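July, board notebook, continued from the page with the coffee ring

Morning. Moved the training board out of the cupboard and onto the white floor, where it can be wiped down and where small screws show up when dropped. Two dropped so far, both recovered, one from inside my shoe.

The puzzle-joint tiles are holding better than I gave them credit for. I had written "will come apart if sneezed on" in the margin in the spring and would like that struck from the record. Roscoe Villanueva still thinks we should glue them. Roscoe Villanueva thinks we should glue most things.

Wiring is the usual salad. Blue, red, black and white leads, and the slack goes wherever it pleases. I keep meaning to cut shorter ones from the Schmieder reel and I keep finding other things to do. The lamp module is the one part I have no complaints about, so I expect it will fail next.

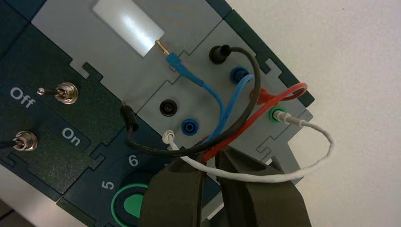
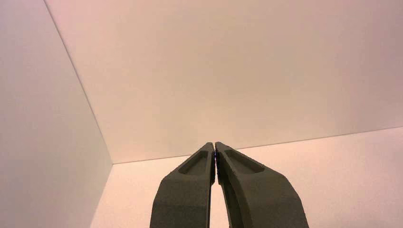
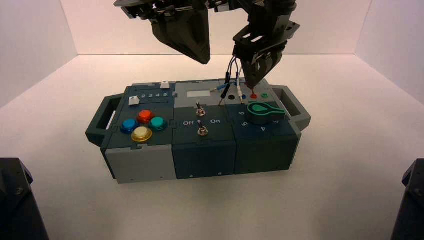
Anyway, the leads. 800 mm is silly for a board this size. Cut a test pair at 25 cm after lunch and they reach everything I care about, though the black one pulls a bit sideways at the plug. Will try a few more before committing the reel.

Buttons: the yellow one feels stiffer than the others to me. Roscoe pressed all four and said they were the same. He also says this about coffee. Put a drop of the Mindel cleaner on a swab and ran it round the metal ring, no opinion yet.

Slider: smooth up to 4, gritty after. Not opening it today.

Toggles: fine. I would like the On/Off printing to survive the cleaner, so keep the swab away from the lettering. (This is addressed to me.)

Still to do:
order 7 spare banana plugs from Ovonden, black if they have them
tighten the handle screws, left end first
find out who has the Brurnov hex driver, it was in the drawer at ten
label the short leads before they join the long ones in the box

4:40, drawer checked again, still no driver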